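About Firkomden

Firkomden is an independent laboratory in Monholm. We test blood samples for antibodies and send the results to family doctors, care homes and employers. We also do household surveys for local councils which want to know how many residents have already met an infection.

The company was started by Elīna Kļaviņa and Priit Eglītis, who worked before in the same hospital department. In the beginning we had one rented room and one analyser. Today we have 2 laboratories, the second one in Omell, and together they can process 340 samples in a day. 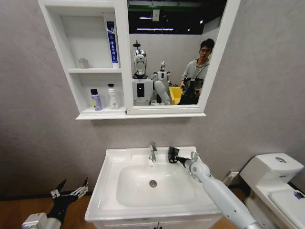 How we work

Our nurses visit people at home or at the workplace. A visit is short, and you do not need to be fasting. The sample travels to us the same evening, and your doctor receives the report within four working days. If a result is close to the limit, we repeat the test before we report it, and this can add one more day.

We would like to say clearly that an antibody result does not show if you are infectious now. Please speak with your doctor about what it means for you.

Surveys

In March we began our first larger survey together with the statistics office Adomaitis. They choose the addresses, we take and examine the samples. Names are kept apart from the results, and participants can leave the survey at any moment.
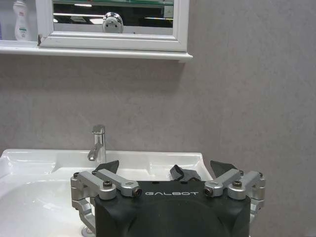
GALBOT gripper with silver linkages

Our people

Elīna is responsible for the laboratory and Priit for the home visits. Six nurses work with him. We speak English, Latvian and Estonian, and we answer letters in all of them.

Page last changed: Aug 17, 2020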